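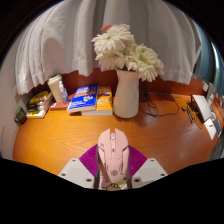

살림 메모 > 책상·서재

책상 위에 꽃병 하나 두고 사는 요령

저는 책상에 꽃이 있어야 일이 되는 사람이에요. 그런데 나무 책상이랑 물이 든 꽃병은 사실 별로 친한 사이가 아니잖아요. 예전 책상에 동그란 물자국을 허옇게 남긴 뒤로 이것저것 해 보다가 손에 익은 것들만 적어 둡니다.

먼저 꽃병 자리. 저는 책상 가운데에서 살짝 오른쪽에 둬요. 왼쪽에는 책을 눕혀 두고요. 하얀 도자기 꽃병은 몸통이 둥글고 목이 좁은 게 제일 편하더라고요. 목이 좁으면 꽃이 알아서 모여 서고, 팔꿈치로 툭 쳐도 물이 왈칵 쏟아지지는 않아요. (그래도 치지는 마세요!)

물은 500ml 계량컵으로 재서 반쯤만 부어요. 가득 채우면 옮길 때마다 찰랑거려서 결국 나무에 흘리게 돼요. 채우는 건 꼭 싱크대에서 하고, 바닥 굽까지 마른 행주로 한 바퀴 닦은 다음에 책상으로 가져옵니다. 굽에 남은 물 한 줄이 자국의 범인일 때가 정말 많거든요.

국화처럼 꽃잎이 겹겹인 흰 꽃은 오래가서 좋은데 잎이 물에 잠기면 금방 냄새가 나요. 물에 닿는 잎은 미련 없이 다 떼세요. 줄기 끝은 비스듬히 자르고, 물을 갈 때마다 3mm쯤 더 잘라 주면 돼요. 흰 꽃만 잔뜩이면 좀 심심하니까 분홍 봉오리 하나를 맨 위에 꽂는 것도 추천이요. 딱 하나만 있어도 분위기가 확 달라져요. 꽃이 커튼까지 닿을 만큼 길면 꽃가루가 천에 묻기도 하니까, 백합 같은 건 꽃밥을 미리 떼 두시고요.

다음은 광나는 나무 상판. 나뭇결이 예쁜 책상일수록 물티슈로 벅벅 닦고 싶어지는데 저는 그거 끊었어요. 극세사 천을 물에 적셔 꼭 짜고, 결 방향으로 한 번 닦은 뒤 바로 마른 천으로 한 번 더. 이게 전부예요. 왁스는 Levberg 걸 콩알만큼만 쓰는데 철 바뀔 때나 한 번씩이고, 욕심내서 많이 바르면 손자국만 더 잘 보여요. 모서리가 둥글게 굴려진 책상은 옆면 곡선에 먼지가 얇게 앉으니 거기도 한 번 쓱 훑어 주세요.

책은 꽃병 옆에 두더라도 한 뼘은 떨어뜨려요. 종이 단면이 물을 제일 잘 먹어요. 혹시 젖었으면 드라이기부터 켜지 말고 젖은 장 사이에 키친타월을 끼워 무거운 책으로 눌러 두세요. 저는 3월에 한 권을 급하게 말렸다가 우글우글해져서 아직도 볼 때마다 속상해요.

마지막으로 마우스! 분홍색처럼 밝은 색은 손때가 바로 티 나요. 전원을 끄거나 선을 뽑고, 알코올 솜을 꼭 짜서 겉면을 닦은 다음 버튼 사이 틈이랑 휠 둘레는 면봉으로 살살 돌려 줍니다. 가운데가 솟아 있거나 옆면이 각진 모양이면 꺾이는 자리에 때가 끼니까 이쑤시개에 천을 감아서 긁어내면 되고요. 인쇄된 무늬 위는 세게 문지르지 마세요, 저처럼 지워 먹어요. 다 닦으면 뒤집어서 바닥 쪽 미끄럼 패드에 붙은 먼지까지 떼고, 완전히 마른 뒤에 다시 켜세요.

천은 Varkum 극세사 걸레를 반으로 잘라서 나무용, 기기용으로 나눠 쓰고 있어요. 섞이면 왁스가 마우스에 묻어 미끌거리니까 기기용에는 한쪽 귀퉁이에 실로 표시를 해 뒀어요.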